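FOR IMMEDIATE RELEASE
8/21/26

Stoltudex Blocks Come to Billstead: Solid Color, Simple Shapes and a Board to Play On

BILLSTEAD — I've been making shape blocks in the back half of a former shoe repair shop for 11 years now, and I still get a silly kick out of opening the doors on a new set. So here we go again! Starting today, the new Stoltudex shape blocks and play board are on sale at our Nedenent shop in Billstead and by mail order through our catalog.

If you've bought from us before, you'll know we started with puzzles. They were good puzzles, the kind where every piece has one hole to go home to, and we'll keep making them as long as people keep asking. But parents kept telling me the same story at the counter. The puzzle gets done, the puzzle gets done again, and then the pieces wander off and become cookies, boats, hats for the dog. I loved hearing that, and I wanted to make something for the wandering-off part.

So Stoltudex has no holes and no right answer. You get thick, chunky blocks in strong colors, and you get a flat board to put them on. Kids can line them up, sort them, push them around, stack the ones that will stack and argue over the ones that won't. My own favorite is the blue star (I know, I'm not supposed to have one). We spent most of the winter getting the points to a shape I liked, chunky enough for a small fist but still a star when you look at it from across the kitchen. The first tries looked like a starfish that had sat on something.

The color took a while too. I wanted a blue you could spot from the doorway, and I went through more than 23 test batches before I stopped fussing. My kitchen windowsill was covered in little painted scraps until April, when I finally picked one and cleaned up.

Then there's the board. It's pale with the grain left showing, and I'm very happy about that. We talked about painting it, or printing a road or a pond on it, and every drawing we tried told the kids what the game was. Plain wood lets the colors do the talking — and it looks nice enough that you can leave it out on the table when company comes. It has square corners, so it tucks flat against a wall or slides under a couch when supper's ready.

A word about Nedeljković, because people always ask about the name on the bottom of our boxes. That's the workshop name we took over along with the building, old sign and all. We kept it on the packaging for everything we finish by hand, and Stoltudex carries it too.

We tried the blocks out at our Saturday play table all spring. Some kids sorted by color right off. Some put one piece way over on its own side of the board and built a whole story around why it lived there. One group spent a good half hour sliding a single star from one end to the other, very slowly, with a lot of whispering. I have no idea what they were up to, but I moved the coffee break so I wouldn't interrupt.

Stoltudex comes two ways. The full set includes the blocks and the board for $90. If you already have a board or a tabletop you like, the blocks are sold on their own, and we can give you that price at the shop or over the phone. Single blocks will be sold as replacements too, so a lost star doesn't have to be a tragedy. Schools and libraries can order in bulk, and I'm glad to talk through what would suit your room.

Care is easy. Wipe the blocks and the board with a damp cloth, dry them off, and keep them out of the dishwasher. Please don't leave the board soaking in the sink, either. I've seen what that does to good wood and it makes me want to lie down.

To mark the launch, we'll have 2 play tables set up in the front of the Nedenent shop all weekend. Come in, bring the kids, bring your sister's kids, stay as long as you like. There's no charge and you don't have to buy a thing. We'll have lemonade, and the bench by the window is the comfy one.

Reporters and store buyers who'd like sample blocks can write to the Nedenent shop in Billstead. I answer the mail myself, usually in the evening, so give me a day or so.

###

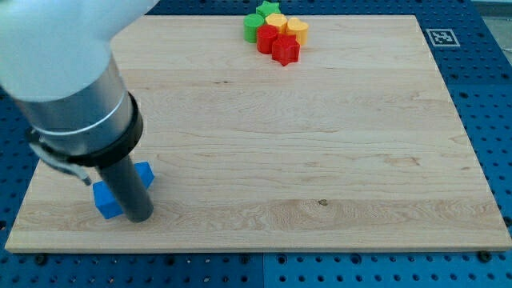 The blue Stoltudex star on the pale wooden board.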